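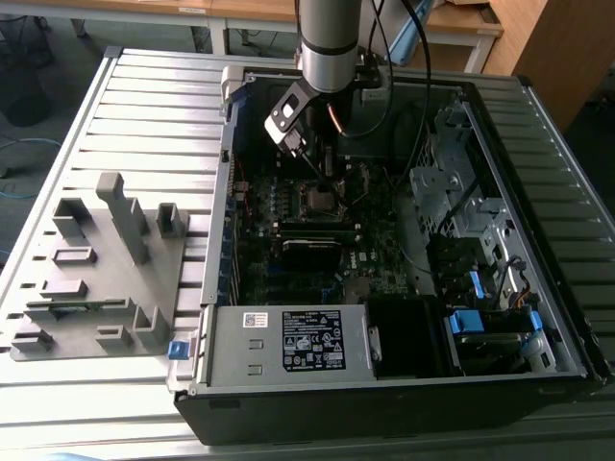

Writing up the gripper fault from the desktop teardown cell in Fendbridge. A few people asked after I mentioned it last week. Long thread, mute if you don't care about tool power.

Short version: the gripper moved when it should have been dead, with a person's hand inside the computer case. No injury. One bent lever on a CPU socket and one cracked fixture peg.

The job is pulling small parts out of Dell towers and placing them in a printed fixture plate next to the case. Arm comes down from above, two-finger gripper, camera on the wrist. The case is on its side the whole time.

We do it slowly. Inside the case the arm is limited to 60 mm/s. The speed limit matters later because it did nothing for us here. It applies to the arm. The gripper has its own controller (a Wan unit) and its own idea of how fast to close.

What happened: on cycle 381 the arm went into a protective stop on the way out of the case. The part in the fingers had caught on a cable, contact force went over the limit, and the arm stopped. Correct behavior so far.

Our procedure said: confirm the stop, reach in, free the part, step back, clear the stop from the pendant. The technician did the first two. While he had two fingers on the part, the gripper opened all the way and then closed all the way.

He felt it start to move and pulled his hand out. The finger bracket swept the lever on the socket and bent it sideways. The part dropped onto the board. When he pulled back he knocked a peg on the fixture, and that's the crack.

Fully closed at full speed that gripper can hurt you. I've caught a fingertip in one on a bench with the force turned down and I had the mark for a week.
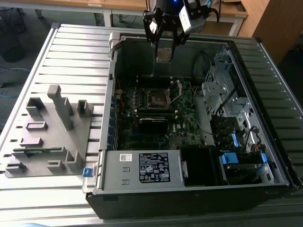
Chi-keung Chow
Robot cell engineer, Brallia

First thing we checked was whether anybody had cleared the stop early. The log says no. The stop was active before, during and after the gripper moved. The arm itself never twitched.

Second thing was whether our program had sent an open command. Also no. The last command to the gripper was "hold," sent well before the contact.

So the gripper moved with no command from us and with the arm stopped. That left the gripper controller.

We pulled its event log and found a power-on entry. It had rebooted. On power-on the Wan controller does a homing move: open to the hard stop, close to the hard stop, then report ready. That's in the manual. I had read it. I had it filed as something that happens in the morning when you switch the cell on.

Why did it reboot? Tool power in our setup runs through a connector at the wrist. The cable loops from the top of the arm, and after enough cycles going in and out of a case the loop had worked down and was pulling on the plug at one wrist angle. The technician moved the part, the part moved the fingers a little, and the plug lost contact for a moment. Power out, power back, homing move.

We reproduced it. Empty fixture, no computer, everyone outside the cell. Put the wrist at the same angle, pulled lightly on the cable with a length of string. Gripper homed with the arm in protective stop. Did it 5 times to be sure.

The part I like least is that this was never a safety-rated stop for the tool. A protective stop on our arm holds the arm. It leaves tool power on, on purpose, so you don't drop what you're carrying. We all knew that. The procedure we wrote still told people to put a hand between the fingers.

I wrote that procedure. It dates from October, from when we had the older gripper, which came back from power loss limp and waited for a command. We swapped the hardware and kept the document.

The older gripper did more than 2000 cycles with that same reach-in step and no trouble, and that is probably why none of us looked at it again.

The risk assessment did get updated for the swap. It has new finger force, new weight, new pinch gap. It has no line for uncommanded motion after a power dip. I went back through it twice hoping I'd missed one.

What we changed, in the order we did it:

Reach-in step is gone. If a part is stuck, you hit the e-stop and pull the tool power key before your hand goes past the edge of the case. The key stays in your pocket until you're out.

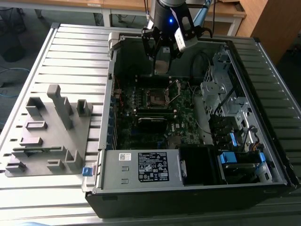
Yes, this means the gripper sometimes drops what it's holding. We lose a part now and then. Fine.

Auto-homing is off. There's a setting for it in the controller and it now waits for an explicit home command. Our program only sends that with the arm parked clear of the case. I'm not counting this as a safety measure because a firmware update could put it back to default. It's just better behavior.

Tool power now goes through a safety relay on the same circuit as the e-stop, and it needs a manual reset to come back. Restoring the supply by itself no longer wakes the gripper.

Cable is rerouted with a strain relief at the wrist and a longer loop. We also added a tug check to the start-of-shift list. It takes a few seconds.

The Erov logging software had recorded the dip the whole time. Tool voltage was in there at every sample and we weren't looking at it. I went back through the earlier runs and found two more dips, both too short to reboot the controller, both at the same wrist angle. There's now an alarm on that channel that stops the cell.

Things we talked about and didn't do: a light curtain around the platform. It would stop the arm, and the arm was already stopped. We may still add one for other reasons but it wouldn't have helped with this.

We also talked about lowering the homing force. The controller ignores the force setting while homing on the version we have. Check yours before you rely on it.

If you run any electric gripper on a cobot, try this before your next shift. Park the arm in the open, everyone clear, trigger a protective stop, then cut tool power and bring it back. Watch the fingers. If they move, go read your own stuck-part procedure.

And if you changed grippers at some point, look at the date on the procedure against the date on the purchase order. Ours were months apart.

The technician is fine and read this thread before I posted it. He asked me to add that he'd raised the cable loop in a shift note earlier that week. He had. It was marked cosmetic, by me.

Cell went back into service 2020-05-28 with the new relay. The arm still snags on drive cables more than I'd like, so path planning is the next job. I'll post the relay wiring when I've redrawn it legibly.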